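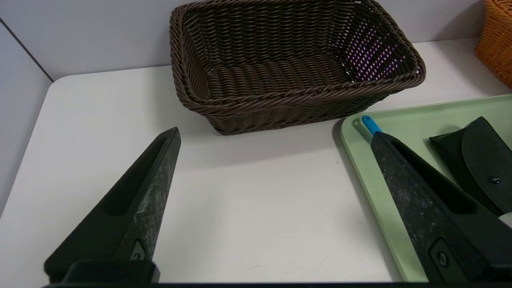
Saqib Siddiqui
Senior Technician, Paper and Binding Workshop, Sandley

Notebook entry, 18 Sep 2026

Subject: wheat starch paste, second series of cooking trials

Present: S. Siddiqui, M. Trnka. W. Apaza joined for the peel readings.

The purpose of the session was to repeat the March series with the new starch from Ospina and to establish whether the cooking time in the workshop manual should be revised. The March paste was judged acceptable for spine linings but too coarse for hinging, and it separated in storage.

Starch was soaked overnight in deionized water and the excess poured off before cooking. Two batches were prepared in the double boiler, both held at 95 °C once the mixture had turned translucent. Batch A was cooked for the time given in the manual. Batch B was cooked for 42 minutes in all, with the stirring done by hand throughout. The Jeteck hot plate overshot its setting when first switched on, and both batches were started only after the reading had settled. This fault was noted in the March entry and has still not been reported to the supplier. Mr. Trnka will do so.

Both batches were strained through the fine horsehair sieve. Batch A left visible lumps and required a second pass. Batch B went through cleanly once and took water well when worked on the board with the stiff brush. At a thin cream consistency it spread evenly on the kozo tissue and did not bead at the margins.

Strips were pasted to handmade rag paper and to the machine-made ledger stock, pressed between blotters and felts under the usual weights, and left to dry. Peel was carried out by hand on the lighter strips and on the Flandeck gauge for the remainder. On rag paper there was little to choose between the two batches. On ledger stock, Batch A lifted at the corners on several strips and left a faint tide line at the edge of the tissue. Batch B held, with slight cockling where the grain of the tissue had been set across that of the sheet. The cockling is an error in cutting and should not be counted against the paste.

Mr. Apaza asked whether the result might owe more to the sieving than to the cooking. The point is a fair one. The two were not varied separately, and the next series should include a short-cooked batch strained three times.

Reversibility: one strip of each batch was released with a damp blotter. Both came away without skinning the surface. Residue was greater with Batch A.

Storage: remaining paste from both batches was sealed in clean jars and placed in the refrigerator. It is to be discarded after 7 days whatever its condition.

Loose strips for the next session are to be kept together in the woven basket, sorted by paper and labeled in pencil only.

Outstanding: written request to Mr. Arboleda for a replacement sieve; manual page to remain unchanged until the third series has been read.

S.S.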